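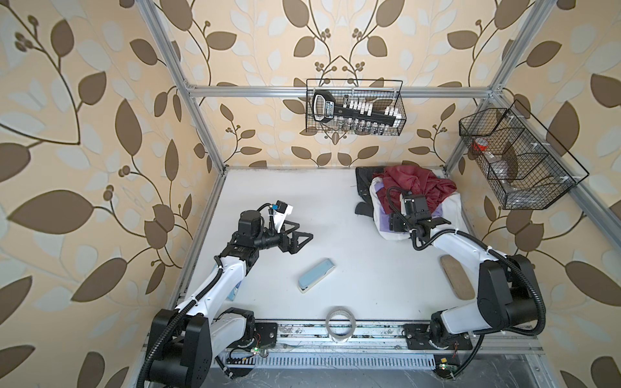
Section 5 - Abandoned Cart Emails

Before you start: your shop needs to be connected to Pavine already (see Connecting Your Shop) and your sending address needs to show as Verified. If it says Pending, stop, go back, click the link in the verification email. Everything below will look like it saved but no mail will go out.

You also need Owner or Editor access. Viewer logins can see the Recovery tab but the buttons are greyed out.

5.1 Turn on cart tracking

1. Log in and go to Settings, then Shop, then Tracking.
2. Tick Record unfinished carts.
3. Pick your checkout type. One-page or multi-step. Not sure? Open your own shop in another tab, put something in the cart and look.
4. Copy the snippet from the grey box. All of it, including the last line.
5. Paste into the footer of your checkout template. Footer, not header.
6. Save the template, come back to Pavine, click Test.

The test light goes green. If it stays orange clear your shop's cache and click Test again. Still orange - the snippet is probably in twice. Older shops that came over from Zarkasix often have the old one sitting in the theme file. Delete the old one, keep the new one.

Caution: don't edit the number at the end of the snippet. It's your shop ID. Change it and your carts go nowhere.

5.2 Set the timing

1. Go to Recovery, then Timing.
2. First email: default is 2 hours after the cart goes quiet. Fine for most shops.
3. Second email: off by default. Switch on if you want it, enter the gap in days.
4. Quiet hours: set a start and end. Mail that falls due in quiet hours waits and goes out at the end time.
5. Save.

Note: times follow your shop's time zone, not the customer's. If you sell across the country, set quiet hours a bit wider. A customer in Halifax doesn't want a cart reminder at 5 a.m. and neither does one in Victoria.

Note: changing the timing doesn't touch emails already in the queue. Those go at the old time. To pull them, go to Recovery, Queue, Clear.

5.3 Set a minimum cart value

Optional. Skip if you sell mostly small items.

1. Recovery, then Rules, then Add rule.
2. Choose Cart total is more than.
3. Enter the amount. Numbers only, no dollar sign. So 85, not $85.
4. Choose whether tax and shipping count. Default is no.
5. Save rule. The rule shows in the list with a blue dot when it's live.

You can stack rules but the order matters, top one wins. Drag by the handle on the left to re-order. There is no undo on this screen.

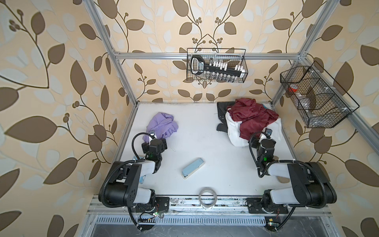

5.4 Write the email

1. Recovery, then Message.
2. Choose a layout. Plain does better for small shops in our experience, and it loads on anything.
3. Subject line: keep it short, it gets chopped on phones.
4. Body: type your text. Use the Insert menu for first name, cart items and the return link. Don't type the tags by hand, one wrong bracket and the customer sees the bracket.
5. Fill in the fallback for first name. Something like "there". Guests checking out often leave it blank.
6. Check the footer. Business name, mailing address and unsubscribe link all have to be in. Pavine adds the unsubscribe link, the rest comes from your Shop Details page so make sure thats up to date.
7. Click Send test. Open it on a phone as well as a computer.

Caution: the return link in a test email opens a dummy cart. Don't try and pay for it. The order will fail and you'll get a payment error in your log.

Adding a discount code: make the code in your shop first, then pick it from the Insert menu. Codes made after you opened the Message page won't be listed until you refresh. Single-use codes need the Geraghty coupon add-on, version 2 or later.

5.5 Go live

1. Back to Recovery, Overview.
2. All the boxes down the left should be ticked. Click any that aren't, it takes you to the page.
3. Flip the switch at top right to Live.
4. Do a real run. Add something to your cart as a customer, enter an email address you can check, get as far as shipping, close the tab. Wait.

Nothing in the inbox? Check junk. Then check Recovery, Log. Each line has a status beside it:

Queued - waiting its turn.
Held - quiet hours, or a rule blocked it. Click for which.
Sent - left us.
Bounced - bad address.
Error 562 - the snippet fired but no email address was captured. Usually means your checkout asks for the email last. Move the field to the first step if your shop software lets you.

Bellemum checkout users: the email field can't be moved. Turn on Capture on typing instead, under Tracking, Advanced. Update your privacy page to mention it before you do.

Reports take a day to fill in. If you go live Monday don't expect anyting on the Recovered Sales chart till Tuesday afternoon.

Stuck? Use the Help button at bottom left and put "recovery" in the subject - it goes to Cathal Kavanagh's queue. Include your shop ID and the log line. Screenshots help, passwords don't, please leave them out.

Next: Section 6 - Win-back Lists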